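Refill Pouches Are Being Judged on the Wrong Number

2021-12-04

Most reviews of refillable face cream compare the weight of the packaging. The pouch weighs less than the jar, so the refill wins. I have no quarrel with the arithmetic. My objection is that it leaves out preservation, and preservation decides whether the cream is fit to use by the time you reach the bottom.

A preservative system is tested in a given formula, in a given pack. Corkora sells its day cream in a 40 ml airless pump. The refill is the same cream in a soft pouch, to be squeezed into the same pump. Once the pump has been opened at home, rinsed under a tap and left by the basin, it is a different pack from the one that was tested. The label on the pouch still gives the period after opening as if it were new.
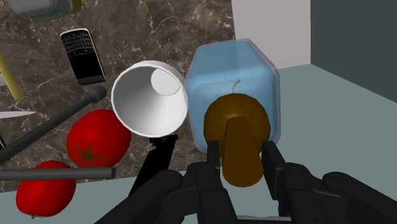
Jesel does this better. Its refill is a sealed inner cartridge, and the outer case never touches the product. The cartridge uses more plastic than a pouch, and so it scores badly in the usual comparisons. I would still buy it. A cream thrown away at the halfway point has wasted its water, oils, transport and pack, and none of that shows up in the pouch's favourable figure.

The common reply is that people should sterilise the jar. Miyuki Nakajima, who formulated for Ichikawa before setting up on her own, put it to me in July that instructions of more than two steps are not followed. Her own advice is to wash, dry fully overnight and refill in the morning - three steps, as she admitted.

Brands should state on the pouch how many refills the container is rated for, and whether the date on the back assumes a clean pack or a reused one. Flondness prints the first of these on its cleansing balm. The second I have yet to find anywhere. Until it appears, I treat the date on a pouch as a best case and take roughly a third off it.

Shares: 2224
3 comments

Celeste Valente
I dry mine upside down on a rack and have had no trouble, but I only use balms. Does the same apply if there is no water in the formula?

hazel_b
Much less so, Celeste, unless you put wet fingers in it.

Pt. Norris
The Jesel cartridge costs nearly as much as the full pack where I live. Hard to call that a refill.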